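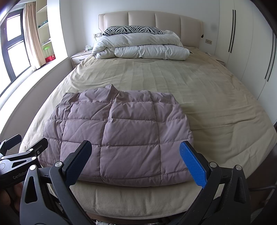 Software corner: the segmenter finally learned where a fold ends

Big month for the perception side of things, so this item runs a bit longer than usual (sorry to the hardware folks, your turn is next!).

If you've been following the Jitik branch, you know we have been stuck on the same problem since spring. Our folding policy trains on demonstrations made with hand-held grippers, and each demonstration has to be chopped into steps before it's any use: reach, pinch, lift, carry, lay down, let go. We used to do the chopping with a simple rule. When the finger gap dropped below a threshold, a step started. When it opened again, the step was over. Simple, fast, and fine for blocks and cups.

It was terrible for clothes. A puffy jacket squashes down as you pinch it, so the gap keeps shrinking long after the grasp is made, and then it creeps back open a little as the filling pushes outward. The old rule saw that as three or four tiny steps. People also pat and smooth things with half-closed fingers, which the rule read as grasps of nothing at all. One quilted jacket in the Stostbridge set came out as 177 steps. For a jacket! A person would call it 12, tops.

So we threw out the rule and trained a small model to do the job. It looks at a short window of wrist camera images together with the finger gap and the tool's motion, and for every moment it gives a score for "a step boundary is here." Then a plain old dynamic programming pass picks the best set of boundaries for the whole recording. I love that last part. It's maybe forty lines of code, it runs in no time, and it wiped out most of the flicker we were getting from the raw scores.

For training we hand-labeled 1,216 clips from the Stostbridge and Mollach apartments: bedrooms mostly, with jackets, sweaters, towels and a whole lot of pillowcases. Two labelers did each clip, and where they disagreed we kept both answers and trained on the spread between them. That turned out to matter more than the network size. "Let go" is pretty clear to everyone. "Start of carry" is a matter of taste, and the model now says so with a wide, low bump where it used to give us a sharp spike in the wrong place.

A few things that are new in the tooling:

The timeline viewer shows the boundary scores under the video, so you can drag a boundary and watch the steps on each side update. Hold shift to snap to the nearest peak. (I have been asking for this forever and I use it every single day now.)

Smoothing has its own label. Please stop filing it under "grasp, failed."

The exporter writes the finger gap at the camera's timestamps. Before, it wrote them at whatever rate the encoder felt like, and the two drifted apart on long recordings. If you exported anything from Mollach before July, run it again.

Relabeling a full session takes 15 minutes on one desktop card, so you can kick it off and go get lunch.

What still doesn't work: wide-angle stretch near the edges of the view. When a sleeve wanders out there, it looks like it's moving faster than it is, and the model gets excited and puts a boundary in. We tried undistorting the images first, which fixed the sleeves and made the fingers look odd to the model, so small pinches got worse. The current plan is to leave the images alone and feed in a map of the viewing angle for each pixel. First runs look promising, but I only have the easy clips through so far.

The other open one is long pauses. Somebody stops to think about which side to fold next, fingers open over the jacket, and we don't have a good idea of whether that belongs to the step before or the step after. The planner team over on Barreto would like it to be a step of its own, since a pause is often where a decision gets made and that's the stuff they want to learn from. I'm coming around to that. If you have an opinion, the thread is open in the Jitik tracker under "hesitation," and clips are very welcome, especially anything with hoods. We have almost no hoods!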